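Currency risk and the smaller exporter: an interview with Marwan Khasawneh

Published 3/6/26

Companies that sell abroad are seldom in the business of predicting exchange rates, and Marwan Khasawneh believes that most of them should not try. As head of treasury advisory at Haddad, he spends much of his working week with manufacturers and wholesalers whose profits depend in part on the level of sterling against the euro and the dollar. He spoke to the members' bulletin at the firm's Pratholm office.

Mr Khasawneh began his career on a dealing desk, where he quoted forward rates to corporate customers. He moved to the advisory side after ten years. The change, he says, altered his view of what clients need.

"On the desk, the conversation started with the rate," he explains. "A client would ring and ask where the pound was going, and I would give an opinion, as everyone did. What I ought to have asked was what rate they had used when they set their prices. Very often they could not have told me."

That figure, which he calls the budget rate, remains the first item he requests from any new client. It is the rate at which the company has assumed it will convert its foreign income during the financial year. Once it has been written down and agreed by the directors, each later decision can be measured against it.
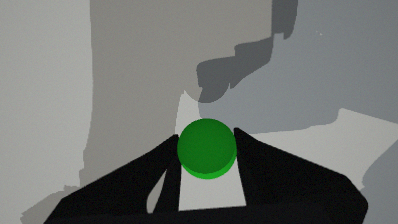
Setting a policy before the market moves

Haddad recommends that a hedging policy be short. Mr Khasawneh has seen policies of 20 pages which were approved by a board and then left unread, and he prefers a document that a finance manager can consult in the middle of a busy morning. It should state which currencies are covered, how far ahead, in what proportion, and who may place a trade.

He cites the case of Vemar, a client which invoices most of its European customers in euros. Until last year the company sold its euros at the spot rate as they arrived. Following a review in January, it adopted a schedule under which a larger share of the nearer months is sold forward and a smaller share of the later ones.

"They had a good deal of discussion about whether January was the right moment to start," he recalls. "My answer was that a schedule has no right moment. You begin, and you add to it each month. If the euro rises afterwards, part of your income is still open and you benefit from that part."

He is careful to point out that forward contracts carry obligations. A company which sells euros forward must deliver them on the agreed date, whether or not its own customer has paid. For this reason he advises against covering 100 per cent of forecast income, even where the directors feel strongly that the rate is a good one. Orders are delayed or cancelled, and a contract for money that never arrives has to be closed out at whatever price the market offers on the day.

Options are a different matter. They give the holder the right to deal without the duty to do so, and a premium is paid for that right. "Directors tend to dislike the premium," Mr Khasawneh says. "I ask them to compare it with their insurance on the building -- they do not expect that money back either."
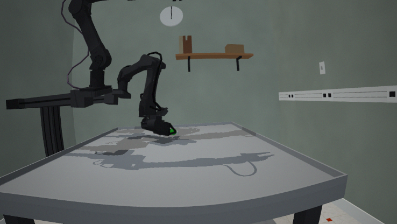 Reading the economic calendar

The firm issues a weekly note to clients listing the data releases and central bank meetings that may affect the main currency pairs. It contains no forecasts. Mr Khasawneh regards it as a planning aid, and suggests that a company with a payment to make should at least know whether an inflation figure is due an hour later.

"The headline number matters less than people suppose," he says. "The market has already formed a view of it. The price moves when the figure differs from that view, and sometimes it hardly moves even then, as traders are waiting for something else."

A survey of 1175 smaller exporters, carried out for Haddad by the research firm Ceduldale, asked how often finance staff looked at exchange rates. Many replied that they did so daily. Far fewer had a written rule on what to do when a rate reached a given level. Mr Khasawneh finds this understandable, but considers it a poor use of time.

Limit orders are his usual suggestion in such cases. The company names a rate at which it would be content to deal, the order is left with the bank or broker, and staff return to other work. He asks clients to review their open orders at each month end and to cancel any which no longer match a real payment.

On the outlook for sterling over the remainder of the year, he declined to offer a figure. Clients who wish to have one are given the published range of bank forecasts, with the highest and the lowest both shown -- "and they are usually surprised by how far apart those two are".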